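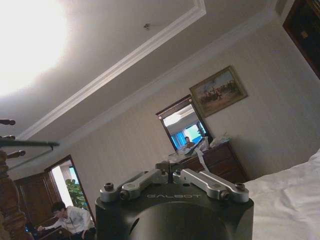 Fig. 1 – Plafond à caisson bordé d'une moulure blanche, mur beige pâle finement rayé.

Temps de lecture : 6 min

Chapitre 4. Le second œuvre : plafonds et revêtements muraux

Objectifs du chapitre : lire un plan de plafond, calculer un métré de papier peint, choisir une moulure. Prérequis : chapitre 2 (périmètres, surfaces), à revoir avant de commencer.

Cas fil rouge. L'hôtel Flonddale, 27 chambres, rénovation complète. Maître d'ouvrage : société Pendex. Le conducteur de travaux, Lewis Crichton, reçoit le dossier en octobre. Surface de murs à tapisser : 930 m². Linéaire de moulures : 209 m pour le seul premier étage. Délai court, trop court à son avis.

Première question, toujours la même : dans quel ordre ? Plafonds d'abord. Enduit, ponçage, impression. Puis les moulures, collées et jointoyées à l'acrylique. Peinture du plafond. Le papier peint vient en dernier, après séchage complet des supports. Un lé posé sur un enduit encore humide se décole, et c'est l'entreprise qui paie la reprise.

Vocabulaire à connaître :
- corniche : moulure à la jonction du mur et du plafond
- caisson : partie du plafond en retrait, souvent soulignée d'un second cadre
- raccord : hauteur de répétition du motif
- lé : bande de papier coupée à la hauteur du mur, plus la marge

Attention aux rayures. Raccord libre en général, donc peu de chutes, mais le moindre faux aplomb se voit. Fil à plomb ou laser au premier lé, et nouveau contrôle après chaque angles.

Activité de départ : reprendre le plan de la chambre 19 (annexe B), relever le périmètre, en déduire le nombre de lés. Largeur du rouleau : 53 cm. Portes et fenêtres non déduites pour l'instant, on y revient en 4.2.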